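The Coltent Library Sit-In and the Opening of Public Space
Student project report, American Social Movements course

Introduction

Most people in our class could name two or three famous protests of the civil rights era. Very few could name one that took place within driving distance of campus. Our project looked at a smaller event, the sit-in at the Coltent public library, and asked what changed in the town because of it. We wanted to know who took part, how the library board responded, and whether the end of segregated reading rooms led to anything else.

The library in Coltent had a main reading room for white residents and a single basement room for Black residents. The basement room had its own door on the alley side. It held 535 books according to the library's own shelf list, most of them passed down from the main floor when they were worn out. A patron downstairs could ask for a book from upstairs, but had to wait for a staff member to bring it, and several people we interviewed said the wait could last until closing.

Sources and method

We used three kinds of sources. The first was the minutes of the library board, which are kept in bound volumes at the Flernine county archive. The second was the weekly newspaper, on microfilm. The third was a set of interviews. We recorded 10 of these, each between half an hour and two hours long, with people who had used the basement room as children or whose parents had taken part in the sit-in.

The minutes were the hardest source to use. They record votes but seldom record arguments, and during the two months after the sit-in they become very short. One entry says only that "the matter of the reading room was discussed." We had to fill in the gaps from the newspaper, which had its own slant, and from the interviews, which did not always agree with each other on dates.

We worked on the transcripts during the spring term.

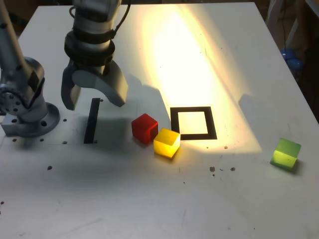
Figure 1. Robotic arms and three translucent cubes on the white tabletop.

Each interview was transcribed by one student and checked by another. Where a word could not be made out, we marked it as unclear and did not guess. People who asked us to leave out their names were given a number, and in the end we decided to do this for everyone, so no names appear in this report. The consent forms are held by the department.

What happened

The sit-in began on a morning in June. A group of high school and college students entered by the front door, took books from the open shelves, and sat down at the tables in the main room. They had agreed beforehand to stay silent and to read. The head librarian asked them to go downstairs. When they stayed where they were, she closed the library for the day. The police were called but made no arrests, and the students left when the lights were turned off.

They came back the next morning and found the doors locked. The board kept the building closed for nine days. During that time a petition went around the churches on the east side of town, asking that the main room be opened to every resident with a library card. It was turned in with 109 signatures. A second petition, against the change, was mentioned in the newspaper, but we could not find a copy of it or learn how many people had signed.

The building reopened with all of its chairs removed. The board had decided that anyone could come in and borrow books, but that there would be no place for anyone to sit. Three of the people we interviewed remembered this very clearly. One said that her father read standing up for a full hour every evening after work, leaning against the radiator, so that he would be seen doing it. The chairs were put back in the fall. The minutes do not record a vote on it.

Effects on the town

We had expected to find that the library was the first of a quick series of changes. The record is more mixed. The lunch counter at the Jemal drugstore began serving Black customers the next spring, and the newspaper linked that decision to the library. The Dikura swimming pool went the other way. The town drained it and left it closed for six summers before selling the land.

Library use did change quickly. In the first full year with one reading room, the library gave out 2205 new cards, almost double the number from the year before. The board had warned that white patrons would stop coming. The circulation figures do not show this, although a few members of the Friends group resigned.
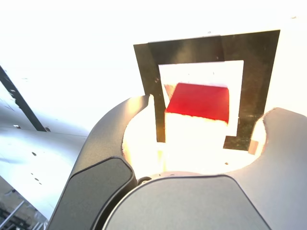
The basement room is harder to trace than the main floor. After the change it was used for storage, then for children's programs, and its books were mixed into the general collection without any note of where they had come from. We made a map of the old building to show how each room was used in each period, with one color for every type of use. The main reading room is drawn in a saturated red, like the top of the cube in the picture, so that it stands out when the map is printed small. The basement room is in gray, and the alley door is marked with an arrow. Two of the people we interviewed corrected our first draft, which had placed the stairs on the wrong side of the hall.

Limits of the project

We spoke with no one who served on the board or worked at the library at the time. We wrote to two families and did not receive a reply. Our interviews also lean toward people who stayed in the area, and several of the students who sat in that morning moved away within a few years. One of them is said to have kept a diary. We have asked her relatives about it and will add a copy to the project file if they agree.

The transcripts, the map, and our notes on the board minutes have been given to the Flernine county archive, where they can be read on request.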